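1 Jul 2023

Entrance hall, Kiltutari building. Second morning on the doors.

Started with the floor, as the gray stuff shows every heel mark and the walls are white enough to make it look worse. Mopped from the back toward the entrance, then remembered the bucket was at the back. Walked across it. Mopped again.

The Hornberg cleaner is fine on clear glass and leaves a bloom on frosted. I tried it at 40 ml to the bucket, then at half that, and the bloom was the same but cheaper. Plain warm water and a dry cloth did better than either. I will not be telling Hornberg.

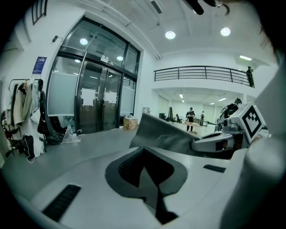

The other matter is the paper. There is a sheet taped to each leaf of the double doors, and my feeling is that tape on glass is a loan at a bad rate. The last lot came off in September and left four little squares of glue that outlived the notice by months. If anyone has to put up a new sheet, use the low-tack roll in the Holanda box, second shelf. The brown roll is for parcels. It has always been for parcels.

Black metal next. Dusted the door frame dry first, then damp, working down from the transom. Doing it the other way round gives you gray streaks on the glass and a reason to start over, which I have now tested twice for the benefit of science. The sign above the doors got a wipe while I had the ladder out.

Ceiling lights: left alone. They show up nicely in the door glass, so any smear up there gets free advertising. The best time to check the upper panes is with the lights on, standing well back, and then again from the side.

Cloths: the Condberg ones shed. The pack says good for over 600 washes and I can report lint at wash three. Moved them to the floor pile.

To do: order blades for the scraper, part 310. Last time I wrote 506 and we now own a very nice squeegee handle that fits nothing. Hinges still need oil.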